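Cecilia Arthur lleva media vida durmiendo en camas ajenas y todavía no ha encontrado una almohada que le parezca bien. Escribe reseñas de pensiones para la revista Dolora, cobra poco y desayuna mucho.

«La gente cree que busco encanto», dice mientras retira con la cucharilla algo de su café. «Busco un enchufe cerca de la cama. El encanto lo pongo yo si he dormido».

Empezó en Irthorpe, en un hostal de 2 plantas donde la dueña apagaba el agua caliente a las nueve para fomentar el carácter. Su primera reseña tenía 400 palabras y le cortaron 249. «Quedó mejor. Quitaron todos mis adjetivos y una queja sobre el queso».

Desde entonces desconfía de los adjetivos, sobre todo de «acogedor». En su experiencia significa que la maleta y el huésped tendrán que turnarse. «Familiar» es peor – suele haber un cuñado.

¿Y las colchas? Suspira. Tiene una teoría, claro: cuanto más estampado, más años lleva el mismo matrimonio al frente del negocio. «Donde hay volutas doradas sobre marrón, hay sopa de verdad. Lo blanco y liso te da un código para la puerta y una manzana».
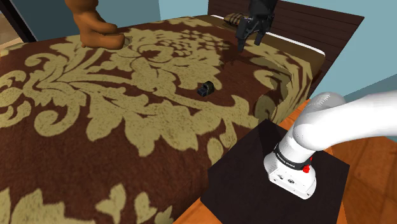 Afia Dogbe no comparte la teoría y sostiene que la mejor sopa de su vida se la sirvieron en Asamoah, en una pensión de sábanas grises y dueños recién llegados. Cecilia lo admite a medias: la sopa sería buena, pero seguro que cobraban el pan.

Cumplirá 70 en agosto y no piensa retirarse. El sábado sale para Brundum, donde le han prometido una habitación con vistas. «No han dicho a qué», puntualiza, y pide otra tostada.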